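October
By Rakiya Okeke

The Prunduline handbook is a set of written rules for running robot arms on tabletop tasks with soft materials. It comes as a ring binder with 2 laminated wall cards and a file you can edit. I used it for most of a season in our lab at Wuswood, where two arms share one table.

The best section is on table setup. It says each soft item gets its own plate, the plate positions are written down before the first run, and cables stay behind the work, away from the reach of either arm. Before this we set things out by eye, and two people could lay the same table in very different ways. Now the log sheet settles it.

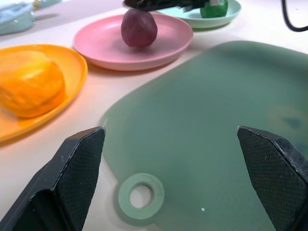 Modeling dough, one ball to a plate, with the large green plate clear of dough.

The section on shared space is also good. Only one arm may be over a plate at a time, and the other one waits with its fingers open. It took us an afternoon to write that into our scripts. We have done some 400 runs under the rule and I would not go back.

Finger care gets a page and a half, and it needs more. You are told to check the gripping surfaces for scuffs and residue at the start of each shift and to replace the fingers after 1,000 grasps. The count makes sense for hard parts. Dough works its way into a textured surface much sooner, and the book has nothing on how to clean it out. We use a dry nylon brush between sets and wrote that on the card in marker.

The stop procedure is clear and short. The person at the table calls it, the person at the screen repeats it, and both arms halt before anyone reaches in. I have also used the Ortner guide, which covers the same ground in three times the pages and leaves it unclear who makes the call.

The index is poor. "Crumbs" sends you to "debris," which sends you to a chapter on floors. The binder rings started to gap early on, so Jolon in our shop moved the pages into a new one.

I would buy it again for a lab with two arms and several operators. If you work alone with one arm, the wall cards are sold separately and will cover most of what you need.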